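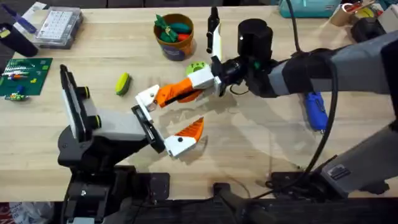

On Monday the two arms touched each other again, and this time it was hard enough to make a noise. I was standing on the right side with my hand on the stop button, and still I was too slow.

I have written before about the handover routine we are trying at Finesau. One arm should hold a part, the other should come from the opposite side and take it. In my log it was run 207, and the first 206 were not all beautiful, but the fingers had never met like this. The left arm stopped with fault code 757. The right one did not stop. It continued to push for 3 seconds, until I pressed the button.

This is the part that worries me, more than the contact itself. I had believed that a fault on one arm would stop both. Kam-wah Wu looked in the configuration with me and we found that the shared stop was set only in one direction. If the right arm fails, the left one stops too. If the left arm fails, the right one knows nothing about it. I made this setting myself in December and I did not test it both ways.
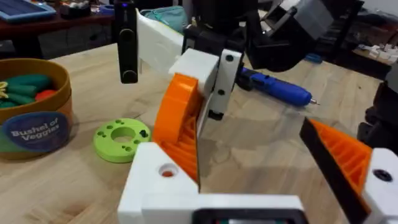 The other arm from the wrist camera, with the screwdriver and the veggies bin behind.

After the stop setting we looked for the cause of the contact. Glória Sampaio thought that one base had moved, so she measured it against her old drawing. It was 5 mm away from its place. The calibration was still using the old position, so the software believed there was free space between the grippers where there was none.

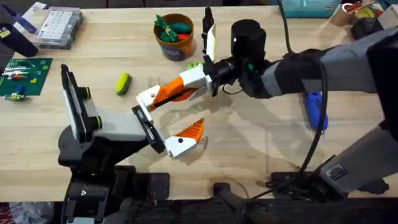
We tightened the base, calibrated again and moved the meeting point a little higher above the table. Then I caused a fault on purpose, first on one side and then on the other, at the slowest speed. Both arms stopped each time. I will repeat this test every morning before the first run, and I have written it on the paper beside the power switch.

What I still do not understand is when the base moved. If you have a good method to notice this early, please write to me.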